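Recording pick demonstrations with the Stomeo arm

Before you start

These steps cover recording for the Nalanitz picking task. You need the arm, the hand controller and a free slot on the recording machine. A full set is 100 demonstrations, and most people split it over 3 sittings.

Step 1: Set up the session

Open a new session and enter the task name exactly as it appears on the Mirkley task list. A misspelt name creates a second task, and the two then have to be merged by hand. Check that the wrist camera view is live and that the gripper opens and closes fully.

Step 2: Record

Start each demonstration with the fingers apart. Press record, wait a second, then move in at a steady pace. Close on the item, lift, pause and stop the recording. If you miss, carry on and try again in the same take – recoveries are useful to the model, as long as you mark the take "retry".

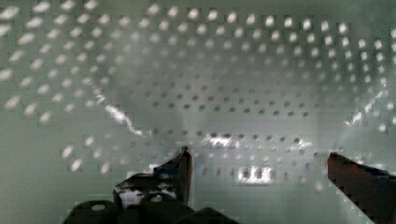 Vary the approach between takes. Change the height, the angle and the side you come in from, and leave a few starts where the item is out of view. Inside a white enclosure with perforated walls, glare tends to gather along the creases and on the back panel, so record from more than one wrist angle to keep the bright patches from always landing in the same place. Leave the exposure fixed for the whole session.

Step 3: Check and upload

Play back every tenth take at full speed. Delete any with dropped frames or a frozen gripper reading. Our first Joubert set had 458 takes and lost 33 of them this way, so record a few spare.

Upload before you close the session – unsent takes are cleared at 6 pm on Thursday.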